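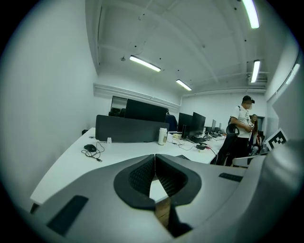 A computer mouse on a white office desk.

Orla Hayes teaches strength classes for people who sit for a living. Most of those who come to her studio in Limunwood are over 40, and most of them have not exercised regularly since school. She opened the place in July, after 15 years of working at larger gyms, and she runs 7 classes a week with one other instructor.

She did not set out to teach beginners. Her first job was at a gym in Hendby, where she led circuit classes early in the morning for people who were already fit.

"They would have trained whether I was there or not," Hayes says. "I called out the times and picked the music. I liked them, but I wasn't teaching them much."

What changed her mind was a shoulder injury. She was off work for most of a winter and had to start again with very light weights under the eye of a physical therapist. She remembers being annoyed by how slow it was. She also remembers that it was the first time in years anyone had watched her do a row and told her what to fix.

The classes at Limunwood run for 50 minutes. There is a warm-up on the floor, then two blocks of lifting with a rest between them, then some walking and stretching. Nobody is asked to do a burpee. New members spend their first two sessions learning to hinge at the hips, squat to a bench and carry a weight across the room.

"Carrying is the one people skip," she says. "They think it's too simple. Then they do it with something heavy in each hand and they have to stop halfway, and they want to know why."

Class size is capped at eight. Hayes has been told by other owners that she could fit twice that many in the room, and she agrees that she could. She says she can't see sixteen backs at once.

She keeps a notebook for each member with the weights used and anything that hurt. The books sit on a shelf by the door and members fill them in themselves at the end of class. Some write a line. One man writes half a page, mostly about his knees.

I asked what office work does to people, and she was careful with the answer.

"I'm not a doctor and I don't tell anyone their chair is killing them," she says. "What I see is people who don't move much, and so they've lost strength. Their upper backs are stiff. They can't get up off the floor without using their hands. Most of that gets better if you practice it."

She does not think much of exercises done at a desk, though she doesn't object to them. If someone wants a thing to do at work, she tells them to take the stairs or go outside at lunch. The lifting she would like them to do in class, twice a week, and then leave alone.

The second instructor is Catríona Breathnach, who came to the studio as a member and later trained to teach. She had worked in accounts at Softić and was spending her evenings on the couch with a heating pad.

"I went because it was on my way home," Breathnach says. "I didn't like it for the first month. I felt silly. Then I moved a filing cabinet by myself and I thought, well, that's new."

Breathnach now leads the lunchtime class, which is the fullest of the week. She says her own slow start helps her. When someone is embarrassed to pick up the lightest weight on the rack, she can tell them she used it too.

Both women say the hardest part of the work is the third or fourth week, when members are no longer sore but haven't noticed any change. That is when people cancel. Hayes sends a short message to anyone who misses two classes in a row. She doesn't press them after that.

Money has been tight. The rent went up before the doors opened, and the first set of adjustable benches, bought from Havuvitz, took longer to pay off than she had planned. A few members paid in advance to help. She expects to break even this year if the lunchtime class stays full.

She would like to add a session for people over 70, taught in the middle of the morning when the room is free. She has a list of names already, several of them the parents of current members. The class would use the same lifts with more rest and a rail along one wall.

"The rail isn't up yet," Hayes says. "I need someone to look at that wall first."

Beginners can try one class at Limunwood before signing up. Flat shoes are best, and mats are provided.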